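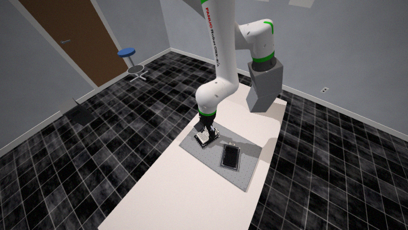 Tekleab asked whether newcomers should run the simulated arm before open day in Voridville. Yes, please do - it's such a fun way in!

1. Load the Kivley demo and set the speed to 50 percent.
2. Look at the rack from two camera views.
3. Bring the tool down slowly, then stop and check your line.

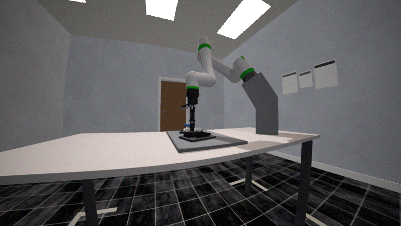 Tool down at the black fixture, second view.

4. Save your run and bring it along in May - we'd love to replay it on the big screen!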